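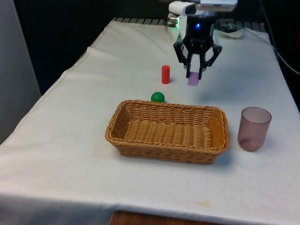 Re: [clinic-improvement] Text reminders for eye clinic follow-ups

> We're thinking of dropping the posted reminder letters at Storkon
> and sending texts only. Has anyone tried it with glaucoma patients?
> Our worry is the older ones who don't use a mobile much. Also, how
> far ahead do you send yours?

Hello all,

Yes, we have, and I'd love to see more clinics try it! We started at Prikine in October with the glaucoma follow-up list, 355 patients, and I was as worried as you are about the older ones. Most of them took to it very happily. More than 90 asked us to text a daughter, son or neighbour as well, so do put a second number on your form from the start (we had to go back and add it, which was a pain).

We send ours 7 days ahead, then again the afternoon before. The second one brings in most of the cancellations, and the desk can often fill those slots by ringing people on the short notice list – they're usually delighted to be seen early.

Things I'd do differently: keep the letter for anyone having drops, as they need to know not to drive home and that gets lost in a short text. And please don't put "Do not reply" at the end. People reply anyway, and some of what they send is really useful. We had one asking if she should stop her drops before the field test. She shouldn't!

The Petrauskas site still posts everything and Estusow does half and half, so it would be great to compare the four of us in the spring. I can share our wording, it's under 100 words including the Welsh.

Does your booking system let you pick the sending time? Ours went out at 6 am for the first fortnight. Sorry, everyone.

Prikine eye clinic bookings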